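Grundivum Park Wait Times: data card

Posted versus actual waits for rides and sit-down restaurants at one theme park. Maintained by Amparo Villanueva and Bello Ogunleye. Last refreshed in November.

What's in it

1,279 rows, one per wait. Each row has the ride or restaurant name, the wait on the sign when the guest joined the line, the minutes until they were seated or boarded, and a free-text note. After removing duplicates and rows with impossible times, 1,114 are left in the clean file. Use that one. The raw file is included so you can check whether you agree with what we threw out.

Why we made it

Every trip-planning site repeats that the signs run high on purpose so guests feel lucky when they board early. Maybe so. We couldn't find anyone who had published the numbers behind it, and the sites that say it most often also sell line-skipping plans.

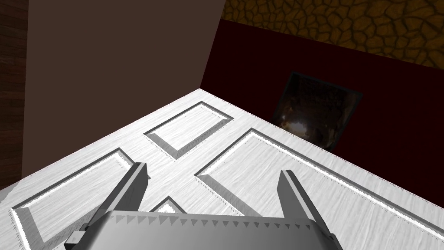 Can I use this to plan my own vacation?
You can look up a ride and see what other people waited, but we wouldn't build a day around it. Most rows come from the summer, and a rainy morning in the off season is a different park.

Columns

place: name as printed on the park map
kind: ride, show or table
posted_min: minutes on the sign, blank if there was no sign
actual_min: minutes by the guest's own phone
party: number of people in the group
note: whatever they typed, spelling left alone

Known problems

Guests who had a bad wait are more likely to report it. Remedios Ortuño tried to correct for this with a weighting scheme and we took it out again, as the weights moved the answer more than the data did.

Restaurant rows are weak. A guest with a 6:30 booking who sits down at 6:50 may call that a wait of 20 minutes or count from when they reached the desk. We asked people to count from the desk. Some clearly didn't.

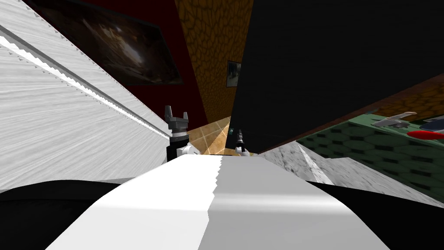
The Skeltemeo coaster has 300 rows, far more than any other ride, so any park-wide average is mostly a story about one coaster. Group by place before you average anything. Places with fewer than 10 rows are flagged in the clean file, and you should probably drop them.

Terms

Free to use with credit. Please don't quote it as proof that the park lies about its lines. It doesn't show that, and it doesn't show the opposite either.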